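影视演员资料页中身体尺寸数据的来源与一致性分析
课程项目报告(网络信息计量,第三小组)

摘要

娱乐类网站普遍为演员设立资料页,其中常列出身高、体重、三围、鞋码等数值。本项目以电视喜剧演员的资料页为对象,考察这些数值从何处来、在站点之间如何流转、彼此是否一致。小组从四个站点采集页面739个,经去重和人工核对,抽取其中400个进入字段分析,再从中取100个做逐句文本比对。结果显示,身高字段的一致性较高,三围字段的一致性低,且绝大多数数值不附出处。报告最后给出一套标注出处等级的编码方案,供后续课程使用。

一、问题的提出

读者检索一位演员时,排在前面的往往是数据堆砌型的资料页。这类页面格式固定:开头一句感叹式的标题,随后是从百科条目改写的生平,末尾是一张尺寸表。生平部分多半可以追溯到公开的百科或访谈,尺寸表则很少说明测量者、测量时间和测量条件。

已有的课堂讨论把这类页面统称为“低质量内容”,这一说法过于笼统,无法用于编码。本项目将问题收窄为三个可操作的子问题:第一,同一演员的同一字段在不同站点上是否取相同的值;第二,数值是否带有可核查的出处;第三,页面文字的重复程度与数值的重复程度是否相关。

本项目不评价任何演员的外形,也不判断数值本身的真伪。下文的“一致”仅指站点之间取值相同。

二、样本与采集

样本站点为Wulitz、Tellemside、Segura和Jumdale。四个站点均设有独立的演员栏目,页面结构稳定,字段名称可以对应。其中Wulitz与Tellemside的表格字段最全,Segura只提供身高、体重和出生地,Jumdale的尺寸数据写在正文句子里,需用规则抽取。

演员名单由Nerea Arroyo拟定,入选条件为:曾在多集电视喜剧中担任固定角色,且至少在两个样本站点上有独立页面。只客串单集的演员不收。采集工作于六月完成,每个页面保存网页源文件和纯文本各一份,文件名由站点缩写、演员编号和采集批次组成。

采集时遇到的主要困难是分页。Tellemside把一位演员的资料拆成若干子页,尺寸表在最后一页,前面各页只有生平和广告位。初版脚本只取首页,导致该站点的尺寸字段大面积缺失。Saturnino Cifuentes改写了翻页逻辑,对受影响的批次重新采集,旧批次作废。

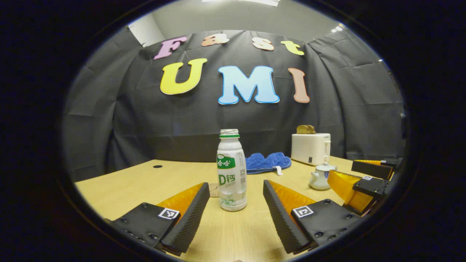

字段名称的统一是第二个难点。“身高”在四个站点上有英制、公制以及两者并列三种写法。英制数值换算为公制后四舍五入到厘米,并列写法以公制为准;若并列的两个数值换算后相差超过一厘米,记为“内部冲突”,不参加站点间比较。体重同样处理,以千克为单位取整。三围按原文顺序拆成三个独立字段,缺任何一个即整组记缺失。

三、编码方案

编码分为两部分:取值编码和出处编码。取值编码由脚本完成,人工抽查。出处编码全部由人工完成,分为以下等级:

甲级:给出具体出处,如某次访谈、某部回忆录的章节,且出处可以找到。
乙级:给出出处名称,但按所给信息无法找到对应内容。
丙级:只有“据报道”“据称”一类措辞。
丁级:无任何出处说明。

页面底部的统一参考文献列表不计入甲级,除非列表条目与尺寸数值之间有明确的对应标记。这一规则在试编码后增补。试编码时,Inmaculada Cordero和Nerea Arroyo对底部列表的处理不同,前者记为乙级,后者记为丁级,分歧集中在Wulitz的页面上。规则增补后,两人对同一批页面重新编码,余下的分歧由Soledad Arrieta裁定,裁定理由写入编码日志。

文本重复度的计算对象为生平段落,不含表格、导航文字和相关推荐。先按句号切分,再计算句子之间的最长公共子串长度与较短句长度之比,比值超过设定阈值的句子记为重复句。人名、剧名、角色名在计算前替换为占位符,以免固有名词抬高比值。

四、结果

(一)站点间一致性

身高字段的站点间一致性在各字段中最高。不一致的情形多为换算后相差一至两厘米,与四舍五入的方式有关,差距更大的个案很少。体重字段的一致性居中。三围字段呈两极分布:要么几个站点的三个数值全部相同,要么三个数值全部不同,部分相同的情形少见。这种分布与独立测量的预期不符,更接近于整组复制。

年龄较大的演员,尺寸数据的缺失率较高。其主要作品播出时间较早,资料页多为后来补建。值得注意的是,补建页面中的体重数值大多没有时间限定,读者无从得知该数值对应演员职业生涯的哪个阶段。对于从业数十年的演员,这一缺陷使该字段基本失去意义。

(二)出处等级

尺寸字段以丁级为主,丙级次之,乙级零星出现。甲级页面只有3个,均来自Segura,且均为身高字段,出处是演员本人在访谈中的陈述。三围字段没有甲级。

Jumdale的丙级比例高于其他站点,原因在于该站以句子形式给出数据,句式本身需要一个引导语,“据称”起的是填充作用。单从等级看,Jumdale似乎比Wulitz更谨慎,但两者能够核查的内容同样为零。编码方案未能区分这两种情形,属于设计上的不足。

(三)文本重复与数值重复

逐句比对的结果是,生平段落重复句比例高的页面对,尺寸数值完全相同的可能性也较高。小组原先设想两者来自同一次整页复制,但检查个案后发现,部分页面对的生平文字经过明显改写,语序和用词都有变化,尺寸表却一字未动,连单位符号前的空格都保持一致。由此推测,生平与表格的生产流程可能是分开的:文字需要改写以避开查重,表格则直接沿用。

标题是另一处高度模板化的部分。Tellemside的标题由人名和少数几个固定句式拼接而成,男女演员使用的句式不同。女演员页面的标题多涉及身材,男演员页面的标题多涉及身高或收入。该差异在Wulitz上同样存在,在Segura上不明显。

五、讨论

一致性不能用作准确性的代替指标。在三围字段上,一致的取值大概率出自同一个无出处的源头,站点数目的增加并不增加证据。若读者以“多个网站都这样写”作为判断依据,则会高估这些数值的可靠程度。

百科条目与资料页之间的关系也需要说明。样本页面的生平段落多数能在百科中找到对应内容,但尺寸数据在百科条目中通常不出现。资料页把两者排在同一版面、使用同一字体,生平部分的可信度被延伸到尺寸表上。这一延伸是否影响读者判断,需要用问卷或实验检验,本项目没有涉及。

指导教师Huguette Mallet在中期检查时指出,样本只含电视喜剧演员,结论不宜推及歌手或运动员。运动员的身高体重常由俱乐部登记,出处结构不同。小组接受这一意见,并据此修改了题目和摘要。

六、局限

其一,四个站点均为英文站点,中文娱乐站点的字段设置不同,例如较少列出三围,较多列出血型和星座,编码表不能直接套用。

其二,采集只进行了一轮,无法观察数值随时间的更新。若要判断复制的方向,即哪个站点在先,需要页面的历史版本,而样本站点的发布日期多为自动刷新,不可采信。

其三,重复句阈值由小组试算确定,没有与其他阈值系统比较。阈值调低后,模板句会大量进入重复句,需先建立模板句表并予以剔除。

七、分工

Soledad Arrieta负责研究设计、分歧裁定和报告统稿。Nerea Arroyo负责演员名单和出处编码。Inmaculada Cordero负责出处编码和个案检查。Saturnino Cifuentes负责采集脚本、字段换算和重复度计算。

附录甲为编码手册,附录乙为字段对应表,附录丙为编码日志。演员姓名在附录中以编号代替,网页源文件只在课程服务器上保存,不随报告分发。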